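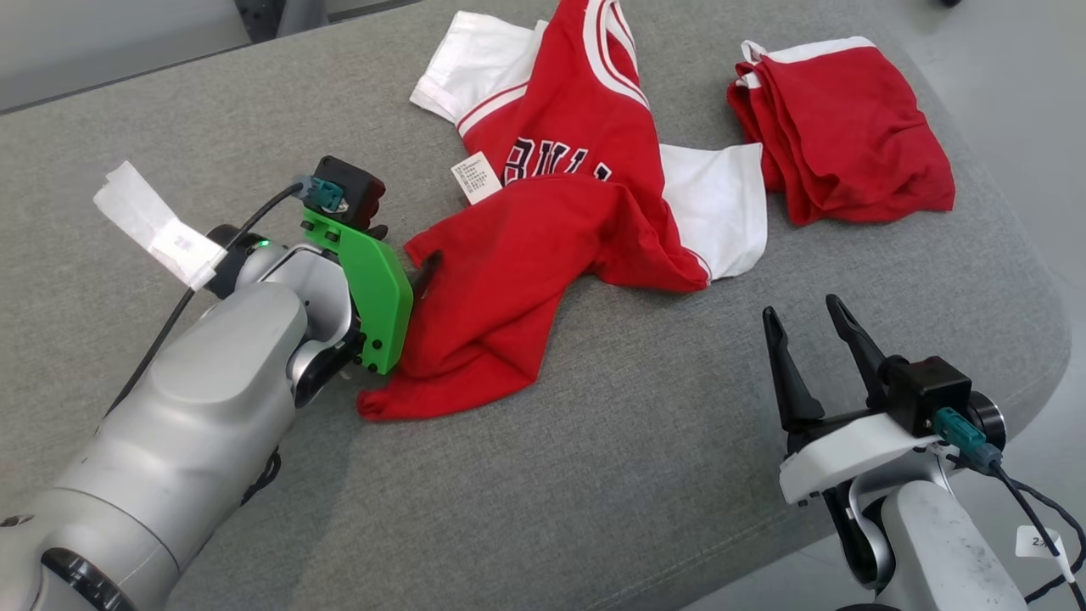

My son's basketball things on the gray seat, still waiting to be folded.

I bought the Matstead bench back in March, after going back and forth over it far longer than a seat deserves, and paid 400 for it at the Pumphrey store. My sister Efa Gape thought I was crazy! But it has become the spot where all our clean laundry lands, and I'm very fond of it. The padding is firm, the rounded edges are kind to shins, and the woven cover hasn't pilled yet.

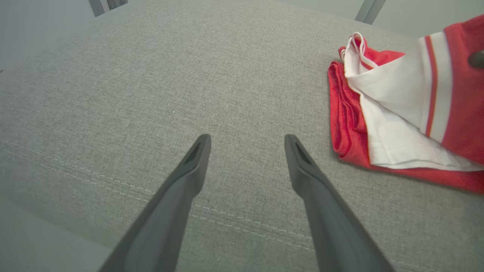 Stitching was my big worry, as our last bench split along a seam in its second winter (a sad afternoon, with stuffing everywhere). Matstead sews a double row of pale topstitching across the cushion, and I find it handsome as well as reassuring. My one grumble is that light gray shows every bit of white lint. I'd still buy it again, maybe in a darker color.

Eirlys Prydderch, 23 June 2011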